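**Equipment review: Promden 60 folding table**
Prepared by Kenna Guthrie, Facilities Office, Sutherland Adult Learning Center
22nd June

The Center bought its first Promden 60 in May, as a trial replacement for the old Dandeck tables in the craft and sewing rooms. This review records how the table has performed and whether further purchases are advised.

**Delivery and setup**

The table arrived flat in one carton, with the legs already attached. Two staff members are needed to turn it upright. The leg locks close with a firm click and have not slipped in daily use. The printed instructions cover only one side of a sheet and leave out how to adjust the feet, which must be turned by hand while the table is on its side. Gregor Dow of the maintenance team worked this out without calling the supplier, but new owners should expect some delay.

**Surface**

The white top is smooth and easy to wipe. Chalk, washable marker and glue stick come off with a damp cloth. Ballpoint ink does not, and one line near the center of our table remains faintly visible. Fabric slides freely on the surface, a benefit when cutting long pieces but a nuisance when pinning. Instructors in the sewing room now lay a cotton sheet under fine work.

**Stability**

The table stands well on the hard floor of the craft room. On carpet it rocks slightly when a sewing machine is run at full speed – the Dandeck tables were steadier in this respect, although much heavier. The stated load limit is 50 kg, and we have kept within it.

**Storage**

Folded, the table fits behind the door of the supply closet. The carry handle is too small for a gloved hand. We also tried the Skaler wheeled rack, sold separately, and found it suitable for moving tables along a corridor but awkward at door sills. 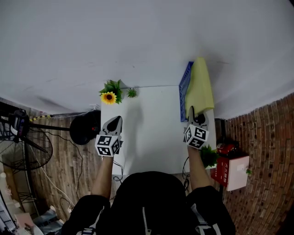 **Can the table be left set up against a wall between classes?** It can be left standing for the whole term, provided the leg locks are checked each week and the feet are level.

**Price and recommendation**

The price was 799 for a set of four, with a delivery charge of 40. The Facilities Office considers this fair for the quality received. We recommend the Promden 60 for rooms with hard floors, and advise keeping the Dandeck tables in carpeted rooms for now. Requests for additional sets should be sent to the Facilities Office with the room number and floor type.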